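Brostex bin items, small household set
README / data card

Read this first if you only read one bit. It's a list of everyday things that live in the gray two-part bins, how they're grouped, how they're named, and what's wrong with them. Item list and notes by Jeferson Vieira. Last full pass 31 May 2024. Next pass some time in June, when the Ehlers shelves are cleared.

What's in the set

483 items. Small stuff you'd find in a desk, a bathroom drawer, a kitchen, the bottom of a bag. Cases, tubs, lids, brushes, bottles, odd plastic things. Nothing bigger than a shoe. Nothing sharp. No food, no glass (there was glass, it went to Pralament and it's not coming back).

Each item has:
- id, number only, never reused
- plain name, the word you'd say out loud
- color, main one first
- finish: matte, shiny, clear, fabric
- opens: yes / no / stuck
- group, see below
- note, free text, often blank

Names are everyday words on purpose. "Case" and not the catalog name. If two people would call it different things, put the second word in the note. Please don't write brand names in the name field, there's a seperate column for those and it's mostly empty anyway.

Groups

21 groups. The ones people ask about:

Cases and pouches. Anything long or flat that holds something else. Soft and hard together, it wasn't worth splitting.

Clear tubs. Food-type boxes, small rectangular containers, drawer trays. Lids are listed as their own items with their own ids. Yes this is annoying. A tub without its lid is still a full item.

Shiny darks. Black or very dark glossy things of any use. Grouped by how they look because that's how people search for them. Sternov wanted them split up by use, we tried, no one could find anything.

Rounds and ovals. Only if not already in shiny darks.

Odd. Up to 80 items at the moment, too many. Will be sorted down when there's time.

The bins

Gray, painted, two compartments with a divider. All the same pattern. Front compartment is for the items being worked with, rear one takes whatever comes out. Keep to that, mixing up the two sides wrecks the counts and then someone has to redo the sheet.

Paint is worn on most of them, dividers worst. Scuffs and scratches are normal and not worth reporting. A bent edge is, and so is anything that can snag fabric.

Typical small load for the front side: a pink case, a shiny black oval thing and a clear rectangular container, sitting close together. Mixed finishes like that are what you want in a load. All-clear loads are miserable to check, you miss things.

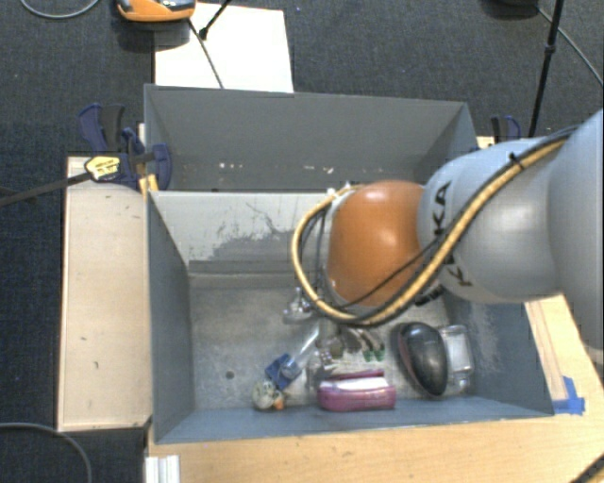 Loading a bin

1. Wipe the floor of the bin. Dry cloth.
2. Pick from at least 2 groups.
3. Close anything that closes, unless the note says stuck.
4. Put them in by hand. Don't line them up. Don't drop them from a height either, clear tubs crack at the corners.
5. Write the ids on the sheet before you walk off.
6. When done, everything back to its shelf, not into the next bin.

Known problems

- Color names drift. "Pink", "magenta" and "hot pink" are all in there. Search all three. Same story with gray and silver.
- Clear items have color = clear, except an early batch with color = white. Not fixed yet.
- Lids and tubs don't always point to each other. If the pair column is blank it means unknown, it doesn't mean no pair.
- A few zippers gave up. Marked stuck, even though stuck isn't quite right.
- Sizes were measured closed. Soft pouches were measured flat and empty, so they'll look bigger on the sheet than they feel in the bin.
- Weight is missing for everything that came over from Ehlers. Scale was packed.
- Shiny vs matte was judged by eye under the shelf lights. Half-shiny things could have gone either way.

Files

items.csv: the list
groups.csv: group names and one-line descriptions
loads.csv: which ids went into which bin, one line per load
retired.csv: broken, lost, given away

Dates in loads.csv are day first. Empty cells are empty, no dashes or "n/a" please, it breaks the sort.

Adding or retiring an item

New thing: take the next free id, fill in name, color, finish and group at least. Label goes on the underside. On clear items put it on a short edge so it doesn't cover the whole base.

Broken thing: move its line to retired.csv and say what happened in a few words. "Lid cracked" is enough. Don't delete the line and don't give the id to the replacement, even if the replacement looks identical. It won't be identical, the black ones especialy.

Use

Free to use inside Brostex and Sternov. For anyone else, ask first, the answer is normaly yes. Keep the ids as they are if you copy the list so the versions can still be matched up later.

Questions or wrong colors to Jeferson, with the id in the subject line.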